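Steam and the Second Rise
01/08/2024

Steamed bread sets in a narrow band of conditions. Starch in wheat dough begins to swell well below the boiling point, and the crumb is fixed before the center reaches full steam temperature. A dough that enters the steamer with too much gas expands early and wrinkles as it cools.

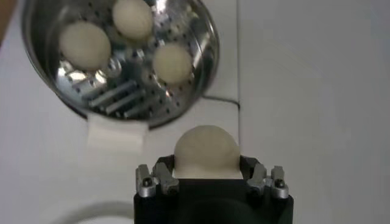

Anum Arain, who runs the test kitchen at Clorkness, keeps the second rise short and judges it by touch. Her standard dough is low in protein and rests 9 minutes after shaping in a warm room. In July she cut that rest further, as the flour bins were already warm by noon.

Water level matters less than lid design. A flat metal lid collects condensate and drops it on the surface, leaving translucent spots. Anong Srithong, a baker in Posby, wraps hers in cotton cloth and steams for 11 minutes over medium heat. She has logged over 2,000 batches this way, most of them plain.

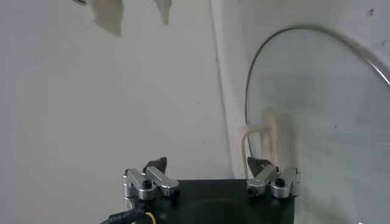
Why do steamed buns collapse when the lid comes off?
Sudden cooling shrinks the gas inside before the crumb is firm enough to hold its shape. Turn off the heat, leave the lid slightly open for three minutes, then remove it.

Srithong uses the same interval for filled buns, with a longer steaming time.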